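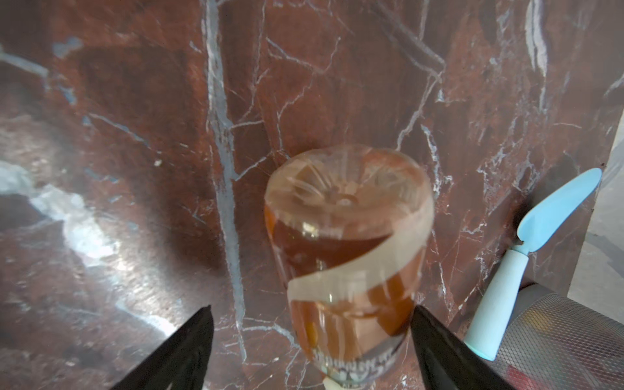 Fig. 6. Wrist view, fingers open either side of the bottle.

Setting the grasp threshold in Nimard

The default score of 91 suits matt objects on a plain floor. Treat it with suspicion on polished stone, where glare can pass for an edge.

1. Open the wrist stream in Nimard and freeze it.
2. Turn on the mask overlay. If the mask spills on to the floor, redraw it by hand.
3. Lower the threshold one point at a time until a grasp is offered.

Caution: a high score only means the planner agrees with itself. Check the approach line before you press Run. 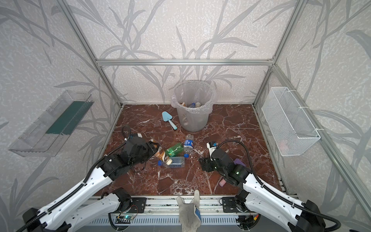
Ouazzani

4. Switch to the fixed view and load both arms into the Girkel planner.
5. Set the planning delay to about 200 ms.
6. Mark the bin rim as a keep-out zone – the automatic one tends to miss a folded bag edge.

Note: "Auto-sort clutter" is still in the menu. I would leave it off where bottles lie close together.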